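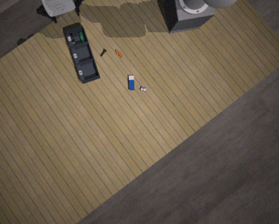
About Thongdee

Thongdee sorts, counts and repacks small goods on behalf of manufacturers, wholesalers and school suppliers. We receive mixed stock in boxes, sacks and bins, separate it into its proper kinds and return it to our customers in labelled trays or sealed packs. The company employs 200 people at its works in Skomum, where all sorting, packing and dispatch is carried out under one roof.

Our customers' goods are for the most part small and of low individual value: fixings, fittings, stationery, clips, caps and spare parts. They arrive mixed for many reasons, including shop returns, the closure of a store room, or an error on a filling line elsewhere. At present we handle 638 separate kinds of item, and the list is revised whenever a new customer joins us.

How the work is organised

The divided tray is the basic unit of work at Thongdee. A tray may have three compartments in a row, with a small label beside each, and this form is used both on the hand benches and at the robot tables. Loose items are laid out on the table top next to the tray and moved across one at a time until the batch is complete. The tray is then weighed, checked by a member of staff and passed to packing.

Until a few years ago every item was moved by hand. The work was steady and our people were good at it, but it was also tiring. A sorter on a full shift would make the same short reach several thousand times, and complaints of sore wrists and shoulders were the most frequent entry in our first aid book. It was also hard to recruit for. New starters often left within their first season, and experienced sorters spent a good part of each week training people who did not stay.

The introduction of the Plara tables

Plara is the name we give to our own system of robot sorting tables. Each table has one robot arm, mounted on a base at the edge of the working area, and is under the charge of a named operator. The arm takes up items from the table top and places them in the compartments of the tray according to a job sheet which the operator has prepared and signed.

Every new job is first worked through in simulation. A model of the table, the arm, the tray and the loose items is set up on screen, and the arm is run through the job there before any customer's goods are committed to it. Operators are expected to build and check these models themselves, with help from the engineering office where needed. They look in particular at how the items lie in relation to one another, whether the arm can reach each of them without passing over the tray, and whether thin or pointed articles can be lifted cleanly. A job may go through this stage several times. Items which cannot be handled reliably remain on the hand benches, and a considerable number do.

We do not set the arms to run at the highest speed of which they are capable. The pace of a table is agreed with its operator and is entered on the job sheet. On an ordinary day the tables complete roughly 400 trays between them.

What has changed for our staff

The company gave a written undertaking, before the first table was installed, that no permanent employee would lose their post as a result of it. That undertaking remains in force and is printed in the staff handbook.

In practice the change has been felt most in the content of people's jobs. Former sorters now work as table operators, checkers, tray setters and job planners. Operators are paid on a higher grade than bench sorters, and vacancies are offered to bench staff before they are advertised outside the company. Training is given in working hours. It begins with safe working near a moving arm, goes on to tray setting and job sheets, and ends with the simulation course, which many trainees find the most demanding part. Trainees who have not used a computer at work before are given additional time, and there is no limit on the number of attempts at the final assessment.

Bench sorting continues, and we expect it to do so. Sticky, tangled or badly damaged goods are sorted by hand, as are very small batches for which the preparation of a job sheet would take longer than the work. Bench staff now change task every two hours. This rotation was requested by the staff themselves during the first round of consultation and was adopted in full.

Some matters have been less easy. The tables require a quieter and more orderly floor than the old sorting hall, and several people have told us that they miss the conversation that went with bench work. Operators work farther apart than sorters did. The tea breaks have therefore been kept at common times for the whole floor, although this means that all the tables stand idle together. Shift patterns were also altered when the second row of tables came into use, and the first version of the new rota was withdrawn after objections from staff with school-age children. The present rota was drawn up with their representatives.

Responsibility and safety

A robot arm at Thongdee is never left to decide what is acceptable. Doubtful items are set aside for the operator, who decides on their treatment and records the decision. Any employee, whatever their grade, may stop any table at any time. Stoppages are reviewed to find out what went wrong with the job, and a person who has stopped a table in good faith will not be asked to justify the time lost.

Information recorded at the tables is used to plan work and to trace errors in a customer's order. It is not used to compare one employee with another - a rule which is likewise set out in the handbook and which has been agreed with the staff council.

Our history

Thongdee began as a packing room behind a hardware wholesaler's shop, taking in screws and hinges which had been spilled or wrongly boxed. The business grew by recommendation and moved to Skomum when the original premises could no longer take deliveries by lorry. The present works has 2000 square metres of floor space, of which a little over half is given to sorting and packing. The remainder is used for storage, the engineering office, the training room and the canteen.

The first Plara table was put to work one December, on a single order of mixed stationery. It was run for that order only and then withdrawn for changes to the tray mounting. Regular use began in the following spring.

Our management

Ratree Boonchu is Managing Director. She joined the company as a bench sorter and was subsequently shift leader, production planner and head of operations. She was responsible for the undertaking to staff described above and continues to chair the consultation meeting, which is held each month and is open to all employees. Minutes are posted in the canteen.

The engineering office reports directly to the Managing Director and is responsible for the maintenance of the tables, the simulation models and the approval of new trays.

The Hindia programme

Hindia is our training programme for school leavers. Entrants spend their first six months on the hand benches, learning to recognise goods and to judge their condition, before moving to tray setting and then to the tables. We consider the time at the bench to be essential. An operator who has sorted a batch by hand will usually prepare a better job sheet for it, and will notice sooner when a tray is wrong.

Applications for Hindia are accepted throughout the year. No previous experience is required. Candidates are invited to spend a morning at the works, in the company of a current trainee, before deciding whether to apply.

Visits and enquiries

Customers, schools and other employers are welcome to visit Skomum by arrangement. Visits include the sorting floor and the training room, and a member of the operating staff will be present to answer questions. Sturdy closed shoes must be worn. Requests should be addressed to the General Office and should state the number in the party.

Page last revised Jan 18, 2022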